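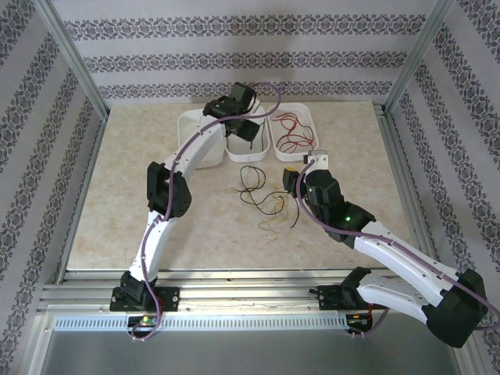
Darcy Li

Why do wires come in so many colors?

I love a good pile of wires. I really do! My aunt Diane fixes old radios, and when I was seven she handed me a shoebox full of leftover bits and told me to sort them. It took me a whole rainy afternoon, and I got so curious about the colors that I've been asking questions about them ever since.

So let's start with what a wire is. Inside there's metal, very often copper, because electricity zips through copper easily. Around the metal is a stretchy plastic coat. Electricity doesn't travel well through plastic, so the coat keeps it on the right path. And plastic can be made in any color you like – purple, green, even stripes.

Now look at the wires on the table. Black and yellow are all mixed up together, but I bet you could still follow one with your finger. Try the long black one with the big loop. It crosses over itself and keeps going! If every wire were black, you'd get lost pretty fast.

People who build things use color as a kind of code. In lots of battery toys, red goes to the plus side and black goes to the minus side. But the code changes from country to country and from machine to machine, so a color is only a clue. Never touch wires that go to a wall outlet, whatever color they are. That's a grown-up job.

Sorting is easy once you have bins. Give each color its own one, like the red tangle and the black wires in the picture. Pull gently, from the loose end. If you yank, the loops tighten up and you've made a knot (I've done this more times than I'd like to tell you). My friend Gordon shakes the whole bundle first, and I have to say it does help a bit.

Any wide, shallow tray will do for a bin. I like white ones, where the colors show up nicely against the bottom.
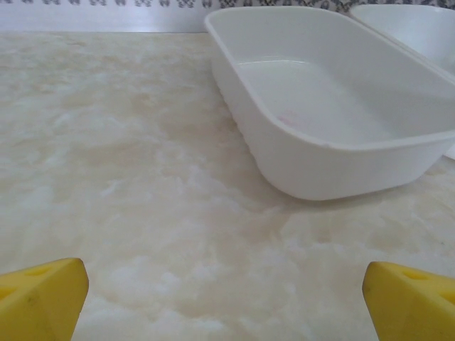
Try it yourself

Ask a grown-up for some yarn in three colors and cut 35 pieces, some long and some short. Mix them up in a heap. Then set a timer for 60 seconds and see how many you can sort! Next, do it again with yarn that's all one color, sorting by length this time. Which was harder? I found the second one much slower, and my heap looked like spaghetti by the end.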